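홈 > 만들기 > 로봇·자동화 > 현장 기사
최신호 | 지난 기사 | 공방 지도 | 구독
12월호 | 글: 객원 기자

골목에서 배우는 바퀴, 새터스 공방의 섀크

새터스(Satus)는 일리(Illey) 동네의 작은 공동 공방입니다. 원래는 의자를 고치고 자전거 브레이크를 손보던 곳인데, 지금은 안쪽 작업대 두 개를 로봇이 차지하고 있습니다. 로봇의 이름은 섀크(Shek)입니다. 제가 한국어로 기사를 쓰기 시작한 지 오래되지 않아서 기계 용어를 틀릴까 봐 걱정했지만, 공방 사람들은 같은 말을 여러 번 천천히 설명해 주었습니다.

섀크의 무게는 약 21킬로그램입니다. 처음 설계에서는 이것보다 훨씬 가벼웠습니다. 그런데 배터리를 큰 것으로 바꾸고, 배터리를 받치는 판을 두껍게 만들고, 그 판 때문에 모터도 다시 골라야 했습니다. 공방의 공책에는 이 과정이 연필로 모두 적혀 있습니다. 지운 자리 위에 다시 쓴 숫자가 많아서 저는 읽는 데 시간이 많이 걸렸습니다.

섀크가 하는 일은 단순합니다. 골목을 천천히 달리면서 길의 모양을 기록하고, 그 기록으로 다음 주행의 속도를 정합니다. 공방 바닥은 평평하기 때문에 거기에서는 배울 것이 별로 없습니다. 그래서 시험은 밖에서 합니다.

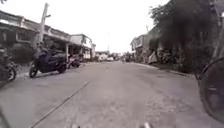 곧게 뻗은 콘크리트 길과 남색 스쿠터. 오른쪽에 섀크의 바퀴가 보인다.

제가 가장 흥미롭게 들은 이야기는 길의 이음매에 대한 것이었습니다. 사람은 콘크리트의 이음매를 거의 느끼지 않고 걷습니다. 낮은 곳에서 움직이는 기계에게는 사정이 다릅니다. 바퀴가 이음매를 비스듬하게 넘으면 한쪽 바퀴가 먼저 올라가고, 몸체가 돌아가고, 그 순간의 기록이 조금 흔들립니다. 이 흔들림을 바로잡는 일을 하스타(Hastar)라는 프로그램이 맡습니다. 공방에서 직접 쓴 프로그램이고, 지금 길이는 1644줄입니다. 주석이 절반쯤 되는 것 같다고 하는 사람도 있고, 주석이 부족하다고 하는 사람도 있습니다.

하스타의 첫 번째 판은 흔들림을 모두 평균으로 계산했습니다. 결과는 부드러웠지만 진짜 턱도 같이 사라졌습니다. 섀크는 턱이 없다고 믿고 속도를 줄이지 않았고, 앞쪽 나사가 풀렸습니다. 그 뒤로는 흔들림의 크기와 길이를 따로 봅니다. 짧고 큰 것은 이음매나 턱이고, 길고 작은 것은 자갈이 드러난 거친 면입니다. 물론 두 가지가 한꺼번에 나오는 자리도 있습니다. 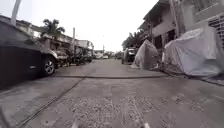 주차된 차도 어려운 문제입니다. 차는 어제 있던 자리에 오늘 없을 수 있고, 덮개를 씌우면 모양이 완전히 달라집니다. 하스타는 천의 둥근 윤곽을 벽으로 읽은 적도 있고, 나무로 읽은 적도 있습니다. 공방에서는 이름을 맞히는 일을 포기하고 거리만 재기로 했습니다. 무엇인지 몰라도 부딪치지 않으면 된다는 생각입니다. 저는 이 결정이 마음에 들었습니다. 저도 모르는 단어를 만나면 그렇게 조심해서 지나갑니다.

부품은 대부분 공방에서 만듭니다. 바퀴 축은 선반으로 깎고, 전선을 묶는 고리는 남은 가죽으로 만들었습니다. 가죽 고리는 보기에 조금 이상하지만 플라스틱보다 조용합니다. 몸체의 덮개는 아직 완성되지 않았고, 비가 많이 오는 날에는 밖에 나가지 않습니다.
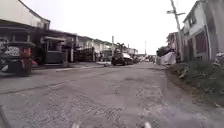 지면 가까이에서 본 골목. 거친 노면 오른쪽으로 풀이 자란 길가가 이어진다.

길가의 풀도 다음 숙제 가운데 하나입니다. 포장이 끝나고 흙이 시작되는 곳에는 분명한 선이 없습니다. 섀크가 그 경계에 너무 가까이 가면 바깥쪽 바퀴가 조금 헛돌고, 하스타는 실제보다 더 멀리 갔다고 계산합니다. 지금은 바퀴의 회전과 몸체의 기울기를 함께 비교하는 방법을 시험하고 있습니다. 아직 안정된 값은 없습니다.

새터스 공방은 월요일 저녁에 문을 엽니다. 섀크의 작업대는 입구에서 가장 먼 쪽에 있고, 납땜을 배우고 싶은 사람은 그 옆자리에 앉으면 됩니다. 인두는 공방의 것을 쓸 수 있지만 보안경은 각자 가져와야 합니다.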